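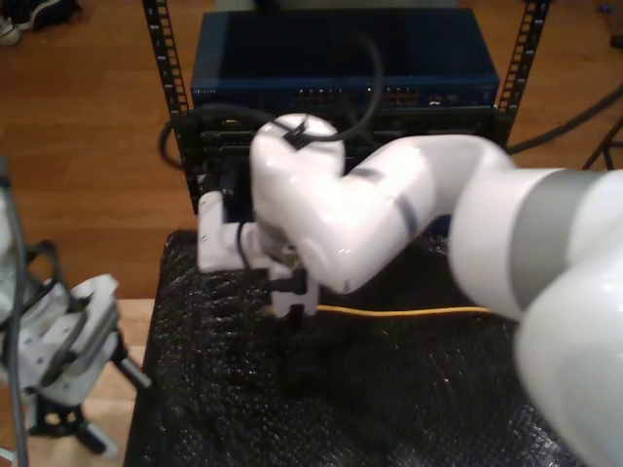 Girungate reedita el Salterio de Cundari con el texto completo y notas al pie

La edición recupera los pasajes suprimidos en la reimpresión del siglo XIX y llegará a las librerías en octubre. Habrá también una tirada en piel de 300 ejemplares.

La editorial Girungate publicará en octubre una nueva edición del Salterio de Cundari, traducción castellana anónima de los Salmos que circuló primero en copias manuscritas y después en una única impresión del siglo XVI. Es la primera vez que el texto se ofrece completo desde aquella impresión. La versión que se ha leído hasta ahora procede de una reimpresión del siglo XIX en la que faltan versículos enteros y en la que se corrigieron, sin advertirlo, muchas de las soluciones del traductor.

El volumen incluye el texto en ortografía actualizada, un aparato de notas al pie, una introducción de 100 páginas sobre la historia de la traducción y un glosario de voces que han dejado de usarse o que han cambiado de sentido. Se publica en dos formatos: una edición en tela, que es la destinada a librerías, y una edición en piel que se venderá solo por encargo.

El texto

El Salterio de Cundari toma el nombre de la localidad donde se imprimió. No se conoce al traductor. Las notas marginales de la impresión antigua indican que trabajó con el texto hebreo a la vista y que consultó la Vulgata en los lugares que le parecieron oscuros. En varios salmos da dos lecturas, una en el cuerpo del texto y otra en el margen, y deja la elección al lector. La reimpresión del siglo XIX eliminó casi todas esas notas y, en algunos casos, pasó al cuerpo del texto la lectura que el traductor había dejado al margen.

La nueva edición devuelve cada lectura a su sitio. Las notas marginales originales se imprimen en el margen exterior, en cuerpo menor, y las de los editores van al pie, de modo que no se confundan. Cuando la impresión antigua presenta una errata evidente, se corrige en el texto y se recoge la forma original en nota. Los casos dudosos se han dejado como estaban.

La numeración de los salmos ha sido una de las cuestiones más discutidas durante la preparación del libro. La impresión antigua sigue la numeración de la Vulgata, que a partir del salmo noveno se aparta de la hebrea en buena parte del libro. Girungate ha optado por mantener la numeración de la obra y añadir entre corchetes la hebrea, que es la que usan hoy la mayoría de las Biblias en castellano. Un cuadro de correspondencias al final del volumen permite localizar cualquier salmo por los dos sistemas.

La ortografía se ha actualizado siempre que el cambio no afecta a la pronunciación. Se conservan las contracciones antiguas, el orden de las palabras y las formas verbales. También la división en versos, que en algunos salmos no coincide con la habitual y que parece responder al uso cantado del texto.

Las fuentes

De la impresión del siglo XVI se conservan muy pocos ejemplares y ninguno está íntegro. El texto se ha fijado a partir del ejemplar del Fondo Herath, el más completo de los conocidos, al que le faltan la portada y los pliegos finales. Las lagunas se han suplido con un segundo ejemplar, mucho más deteriorado, y con una copia manuscrita que contiene los últimos salmos. El lector encontrará en la introducción una relación de los pasajes que dependen de cada fuente.

El Fondo Herath ha autorizado la reproducción de varias páginas de su ejemplar, que figuran en un cuadernillo central en color. Entre ellas están la primera página conservada, dos páginas con anotaciones de lectores antiguos y el colofón, que procede de un pliego suelto encuadernado por error en otro libro del mismo fondo.

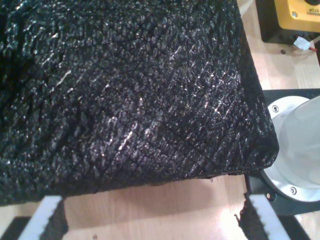
Detalle de una superficie negra, de textura rugosa y brillo irregular.

Las dos encuadernaciones

La edición en tela tiene tapa dura, cosido con hilo y una cinta de registro. El papel es de tono ahuesado y de gramaje algo mayor que el habitual en las Biblias, para que la letra del reverso no se transparente. El tamaño permite leerlo en la mano o apoyado en un atril.

La edición en piel consta de 300 ejemplares numerados. El interior es idéntico al de la edición en tela, salvo por la página de justificación de la tirada y por una segunda cinta de registro. Lleva el título estampado en seco en el lomo y se entrega en estuche. No se prevé una segunda tirada en piel. Si se agotara, la edición en tela seguiría disponible.

Los lectores que encargaron en su momento la edición anterior de bolsillo, ya descatalogada, deben tener en cuenta que aquella reproducía el texto del siglo XIX. No se trata del mismo libro con otra cubierta, y las referencias de página no coinciden.

Precio y reservas

El precio de la edición en tela es de 70 euros. Los pedidos realizados antes del final de septiembre tendrán un descuento del 20 % en la compra directa a la editorial. El descuento no se aplica a la edición en piel, cuyo precio se comunicará al abrirse el plazo de encargos.

Las reservas de la edición en tela pueden hacerse en librerías o en la tienda en línea de Girungate. La edición en piel se reserva únicamente por correo electrónico, con un máximo de dos ejemplares por persona. Los números se asignan por orden de llegada y no pueden elegirse. Los ejemplares se enviarán en noviembre, después de la edición en tela, ya que la encuadernación requiere un plazo más largo.

Las parroquias, congregaciones, seminarios y bibliotecas que deseen adquirir varios ejemplares de la edición en tela pueden solicitar presupuesto a la editorial. En estos pedidos el envío dentro de la península es gratuito.

Edición digital

La versión digital se publicará en diciembre en la plataforma de lectura Ukow. Contendrá el texto, las notas y el glosario, con enlaces entre las dos numeraciones y búsqueda por palabra en grafía antigua y moderna. El cuadernillo de láminas no formará parte de la versión digital, dado que la autorización del Fondo Herath se limita a la edición impresa.

Quienes compren el libro en tela o en piel recibirán con él un código de acceso a la versión digital. El código es personal y no caduca. La versión digital podrá adquirirse también por separado.

Próximos títulos

El Salterio es el primer volumen de una colección que Girungate dedicará a traducciones bíblicas castellanas poco accesibles. El segundo, en preparación, reunirá una versión de los Proverbios y otra del Eclesiastés, ambas anónimas y conservadas en manuscrito. La colección mantendrá el formato, la tipografía y los criterios de edición del primer volumen. La editorial no ha fijado todavía la fecha de publicación del segundo.

Material para prensa

Los medios que deseen recibir un ejemplar para reseña pueden solicitarlo al departamento de comunicación indicando el nombre de la publicación y una dirección postal. Hasta octubre se facilitarán pruebas en PDF, sin el cuadernillo de láminas. Se ruega no citar de las pruebas sin cotejar con el libro impreso, porque el glosario está aún en revisión.

También están disponibles, previa petición, la cubierta en alta resolución, una muestra con los primeros salmos y el índice completo de la introducción.

Sobre Girungate

Girungate es una editorial independiente dedicada a textos religiosos, historia de la imprenta y literatura devocional en castellano. Su catálogo comprende ediciones anotadas, facsímiles y estudios.

Contacto: Girungate, departamento de comunicación. Atención telefónica por las mañanas, de nueve a dos.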